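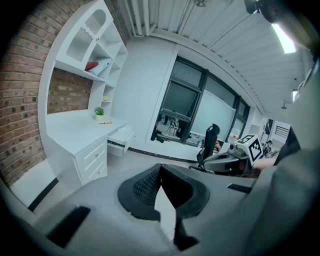 Last updated: July
By Keerthana Murthy

My yearly once-over of the furniture at Orilow, done with a mug of tea and far too many opinions! I start with the desk and shelving unit every time, as it gets the most use and the most grumbling. It's the white one built against the brick wall, with the three small drawers down the left, and you'll want the drawer on the right pulled right out so you can see its runners properly. Keep a screwdriver on the desktop while you work (mine's the orange-handled one) and you won't be up and down to the toolbox.

Drawer runners: OK. Gave them a wipe and pushed the drawer in and out 11 times, which is my own silly number. No sticking.

Small drawer knobs: one a bit loose, tightened. Kohei Sasaki reckons a dab of glue would sort it for good — I'd rather be able to get it off again.

Upper cabinet: OK. I do love the arch with the slats, but goodness, it's a pain to dust.

Open shelves: OK, no sagging. Please lay heavy binders at the ends and not all in the middle.

Fixing to the wall: CHECK AGAIN. Felt firm when I leaned on it, but brick dust has a way of turning up behind these things, so I've asked Mendness to have a look. They quoted 400 for the whole room, 2 visits included.

Plant: no saucer under it last time I lifted it, and water rings are murder on white desktops. Saucer to be bought!

Floor by the drawers: OK, nothing to trip on. Shut the drawers when you've finished, please, my shins remember last year.

Next up is the D'Souza cupboard, once I've found the key.

We use cookies to keep this site working. Accept | Manage settings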